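Chapter 5
Cooking with Moist Heat

What you will learn in this chapter

How water, steam and stock carry heat into food
The difference between poaching, simmering and boiling
How to choose a cut of meat for a long braise
How to hold and cool soups safely

Key words: poach, simmer, braise, collagen, skim, reduce

Opening story: the soup kitchen at Cuevas

In the small town of Cuevas there is a lunch room which opens at eleven in the morning and closes when the pots are empty. The cook, Rocío Ponce, learned her work from her aunt and later in a hotel kitchen. In October, when the first cold evenings come, she changes her menu from grilled food to soups and braises. The guests like this change, and she likes it also, for a braise gives her some free hours in the day. She puts the meat in the oven early, and after that the pot needs very little from her.

When Rocío began, her soups were cloudy and her beef was often dry. She did not understand how meat could be dry when it was lying in liquid for three hours. Her teacher in the hotel, Trygve Isaksson, looked into the pot and turned down the flame. The liquid had been boiling hard. He told her to wait until only a few small bubbles came to the surface, and to keep it like this. The same beef, the same pot, the same time, and the result was very different.

In this chapter we study the reason for this. You have already learned in Chapter 4 how dry heat makes a brown crust on bread, meat and vegetables. Moist heat does not make a crust. It works at a lower temperature, and it gives softness, broth and a gentle flavor.

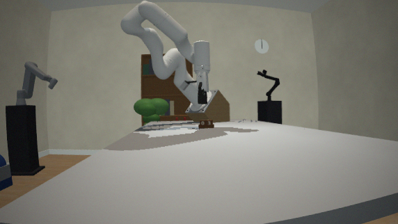 5.1 Why water is a good carrier of heat

Put your hand for a moment in a warm oven and you feel only a mild heat. Put it in water of the same temperature and you will pull it back at once. (Please do not try this with hot water!) Water touches the food on every side and gives its heat much faster than air does. For this reason a potato is soft after twenty minutes in the pot, but in the oven it can need an hour.

Water has also a limit. At sea level it boils at 212°F, and in an open pot it does not become hotter, even if you turn the burner to the highest mark. A stronger flame only makes the water go away faster as steam. In the mountains the boiling point is lower. In a village at 3,000 feet it is near 206°F, and dried beans there need more time than the recipe says.

Three words are used for cooking in liquid, and students often mix them.

Poaching. The liquid is hot but almost still, between 160°F and 180°F. It is good for eggs, fish and pears.

Simmering. Small bubbles rise slowly, between 185°F and 205°F. Most soups, stocks and stews are cooked in this way.

Boiling. Large bubbles break the surface all the time. We use it for pasta and for some vegetables, and seldom for meat.

5.2 What happens to tough meat

The shoulder and the leg of an animal work hard, so they contain much collagen. This is a strong tissue which holds the muscle together. If you fry such a piece quickly, it stays tough. If you keep it in hot liquid for a long time, the collagen slowly changes to gelatin, and the meat comes apart with a fork. Gelatin also gives body to the sauce — you can feel it on your lips.

A hard boil does not help here. The muscle fibers become tight and press out their juice, and this was the trouble in Rocío's pot.

Before you read further

Write short answers in your kitchen notebook. You will come back to them at the end of the chapter.

1. Which soups or stews are cooked in your home, and in which season?
2. Is the lid on or off while they cook? Ask the cook for the reason.
3. Sarahí Camacho braises a pork shoulder for one hour and finds it tough. Her friend Haoran Bai says that it is cooked too long. Do you agree with him?
4. Your recipe says "simmer" but the pot is boiling. Name two things you can do.

For the first practical lesson bring an apron, a thermometer and a wooden spoon. The recipe for chicken stock is in section 5.3.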